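Nelorix Host Console – Owner's Guide
Section 4: Setting up guest entry and noise alerts
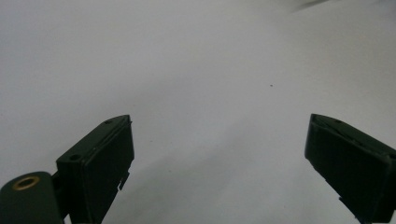 This section covers pairing the Viker door lock with your Nelorix account, creating guest codes, and turning on noise alerts for a short-term rental. You should already have an account and at least one property listed in it. If you don't, go back to Section 2.

Last updated: December

4.1 What you need

- One Viker lock, mounted and tested with its key
- The Nelorix hub, plugged in and showing a steady white light
- The property's Wi-Fi name and password
- A phone with the Nelorix app, signed in as Owner (a Cleaner or Co-host login can't pair locks)

Allow around 2 hours for a property with one door and one sensor. Most of that is the first hub update, which runs on its own.

4.2 Pair the lock

1. Open the app and choose the property.
2. Tap Devices, then Add, then Lock.
3. Take off the lock's inside cover. The pairing button is next to the battery tray.
4. Hold the button until the lock beeps twice, then let go.
5. Wait for the lock to show up in the app and tap its name.
6. Enter a master code of six to eight digits. Don't use the house number or your phone number.
7. Put the cover back on and lock and unlock the door from the app, first with the door open and then with it closed.

Note: If the lock doesn't appear, move the hub to the same room as the door and start again from step 2. You can move it back once pairing is done.

CAUTION: Keep the mechanical key somewhere outside the rental. A lock with dead batteries can't be opened from the app.

4.3 Connect your bookings

The console reads your calendar from Honorato or from any booking site that gives you a calendar link.

1. Tap Bookings, then Connect.
2. Pick Honorato and sign in, or choose Other and paste your calendar link.
3. Check that your next few stays are listed with the right arrival and departure days.
4. Set your check-in and check-out times. The defaults are 3:00 p.m. and 11:00 a.m.

Calendar links from other sites refresh only a few times a day. A same-day booking may not get a code in time, so make one by hand (see 4.4).

4.4 Guest codes

Each booking gets its own code. It starts working at check-in time and stops at check-out time. Each lock can store up to 249 codes, and expired ones are cleared overnight.

To make a code by hand:

1. Tap the lock, then Codes, then New.
2. Type a label, such as "plumber" or "early arrival."
3. Set the start and end times.
4. Tap Save and wait for the green check mark – the code isn't on the lock until you see it.

To give a guest a late check-out, change the end time on the existing code. Don't delete it and make a new one while the guest is staying there, or they may be locked out in between.

4.5 Noise alerts

The Mistau sensor measures how loud a room is. It has no camera and doesn't record or store speech. Even so, you must tell guests it's there.

1. Mount the sensor on a wall or ceiling in a shared living area, away from speakers and kitchen fans.
2. Tap Devices, then Add, then Sensor, and scan the code on the back.
3. Leave it for a full day so it can learn the normal level of the room.
4. Set your daytime and quiet-hours limits.
5. Choose who gets the alerts. You can add a co-host, a neighbor, or both.

CAUTION: Never place a sensor in a bedroom or bathroom. Many booking sites treat this as grounds for removing a listing, and in some places it is against the law. Check your local rules before you switch the sensor on.

Add a line to your listing and your house rules. You can use this wording:

"There is a noise level monitor in the living room. It measures volume only and does not record sound or video."

4.6 If something isn't working

Guest says the code doesn't work: check the start time first, then the property's time zone under Settings.

Lock shows as offline: restart the hub and wait for the white light. Codes already on the lock keep working while it's offline.

Too many noise alerts: raise the quiet-hours limit one step and run the learning day again with the room empty.

Error 950: the lock and the hub are on different software versions. Update the hub, then the lock. Don't remove the batteries during the update.

Section 5 covers cleaner schedules and turnover checklists.

1,356 shares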